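用了快4个月的Voletden床垫，来交作业

去年冬天搬家，旧床垫一躺下去中间就塌出一个坑，腰疼得我早上得先翻身趴着，再慢慢爬起来。朋友Signe Hellström睡的就是Voletden，夸了不止一回，我拖到12月才终于下单。

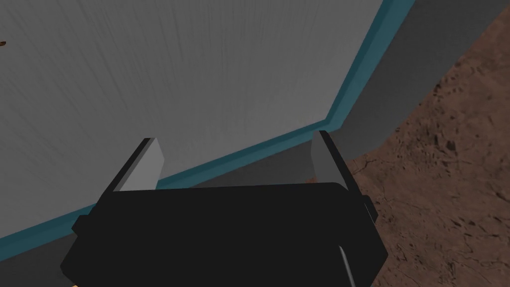
床垫是卷起来压缩发货的，拆开那天味道确实有一点，开窗散了两晚就好多了。软硬度我选的中等，刚躺上去觉得偏硬，差点想退（客服态度倒是真好，一点没催我），睡了一个多星期以后反而离不开了，侧着睡肩膀也不会顶得慌。我这人对颜色比较挑，床品一直偏爱冷色，浅灰的面配一圈青蓝色的细边，这种搭配我怎么看都舒服，所以床笠也照着这个路子挑，最后买了Cirel家的，洗过几次没怎么起球。

说说缺点吧。一是重，我和先生两个人抬着换个方向都要喘半天；二是边缘支撑一般，坐在床沿穿袜子会往下滑，我婆婆来住的时候就念叨过。还有床垫套的拉链藏得太深，第一次拆洗我找了好久！夏天还没睡过，闷不闷热现在不好说，等天热了我再回来补充。
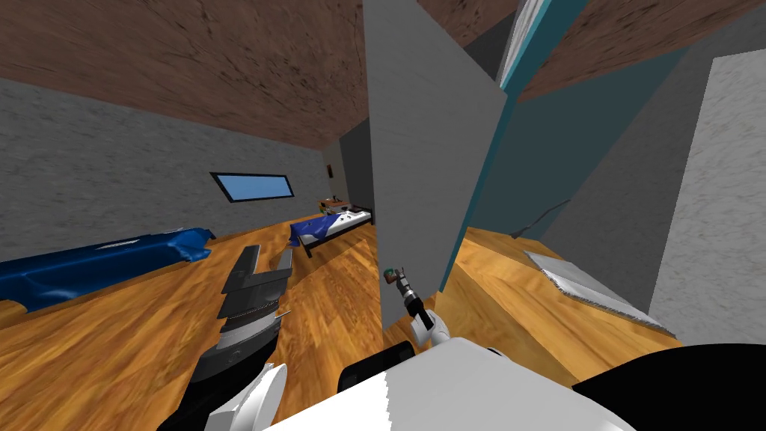

卧室里的两张床，铺的都是蓝色系的毯子

价格方面，活动时能便宜50欧左右，不着急的话可以等一等。之前也试躺过Söderlund的，面料更细腻，可是太软，我这老腰实在撑不住。家里要是有人跟我一样腰不好，建议先去店里多躺一会儿，别不好意思，我那天差点在人家店里睡着了。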